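Norkico Marker Block Set: four months of use

I've had these blocks on my bench since September and I keep getting asked about them, so I figured I'd finally sit down and write the long version. Short version for the impatient: good blocks, irritating box, buy the bigger set if you can stand the price.

If you've never bought marker blocks before, they're plain white blocks with a black-and-white square pattern on the face. A camera finds the pattern and works out where the block is and which way it's turned. I spent two years making my own out of craft store cubes, a home printer and a glue stick, and I can tell you that the glue stick is where the trouble starts. Corners lift. Paper wrinkles. You get a tiny bubble under one edge of the square and then you lose an evening wondering why your numbers are wandering all over the place.

So when Marit Tangen (who talked me into this hobby in the first place) told me she'd switched to the Norkico set and thrown her glue stick away, I was pretty much sold. I ordered the 32-piece set that same night.

The box arrived quickly, and I'll say something nice about the packing before I start complaining about it. Everything was snug and nothing was chipped. But the tray is one of those molded ones where every piece has its own slot and the slots are so tight that you have to pry the small cubes out with a fingernail! I gave up in the first week and now mine live in an old cookie tin with a dish towel folded in the bottom.

I work on a black tabletop with a green backdrop behind it, and white blocks look terrific on that. So much easier to keep track of than the natural wood ones I started with, which sort of melted into everything. I do most of my stacking and lining up on a raised white platform, and I keep a flat sheet of printed markers lying behind it. 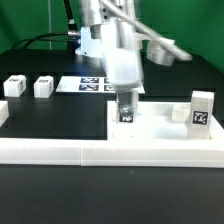
Anyway, the finish. It's matte enough that my desk lamp doesn't bounce off it, which was my big worry when I read "smooth white" on the product page. The edges are softened just a touch, enough that they don't dig into your palm when you scoop up a handful. I did find a fine seam on a few of mine. You can feel it more than see it, and ten seconds with a nail file takes care of it if that sort of thing bugs you. It bugged me on the first three and then I stopped caring.

The marker printing is the best part of the whole set. The black is really black, the borders are straight, and the pattern sits square on the face, with none of that slight tilt you get when you cut out paper by hand at eleven at night. I've wiped mine down with a damp cloth more times than I can remember and the black hasn't faded. I did get a little gray smudge on one from my own fingers (pencil, my fault) and it came off with a white eraser.

Now, the small cubes. I like them and they drive me crazy. They're easy to knock over, easy to lose, and the printing on them is so tiny that I have to pick each one up and hold it near my nose to know which is which. My eyes aren't what they were, but still. A little colored dot on one side would've been a kindness. The rectangular ones are a different story. They stand upright on their own without any fuss, they've got a good big face for the pattern, and if you set one toward the back of the table with a couple closer in, you can sort out the whole arrangement at a glance. Those are the ones I reach for nine times out of ten.

How do they compare with the others? I've tried two. The Culladura blocks are heavier and feel fancier in the hand, and if you want something that will not budge when you bump the table, they might be your thing. The printing was glossy on mine, though, and I had glare trouble every single afternoon until I gave in and pulled the curtains. The Lindholm ones are cheap and cheerful and come with stickers you put on yourself, so we're right back to bubbles and crooked corners, and no thank you. Halvard Torvik swears by them and lends them out to anybody who'll take them, so try a few before you listen to me.
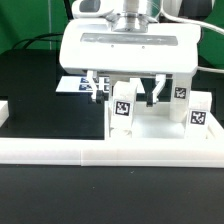

Things I'd change

A better tray, obviously. Even a plain bag with a drawstring would be an improvement.

Bigger labels on the small cubes, or any kind of label I can read without my glasses.

Spare singles. You can't buy one replacement block, you have to buy a pack, and the small ones do roll off under furniture. I'm down one already and I have moved the bookcase twice looking for it.

A printed card showing which pattern is which. There's a chart online, but it's a long scroll on a phone, and I ended up copying mine onto an index card and taping it inside the lid of the cookie tin.

Where I bought mine

Closbridge, order arrived complete, no drama. They carry the starter set too, and I'd skip it unless you only want to see if you like this stuff. It's mostly small cubes, and the upright blocks are the reason to buy Norkico at all.

Four stars from me. It would be five with a decent box. If anyone has found a tin or a drawer organizer that fits the tall ones standing up, please leave a comment, I've been looking for weeks!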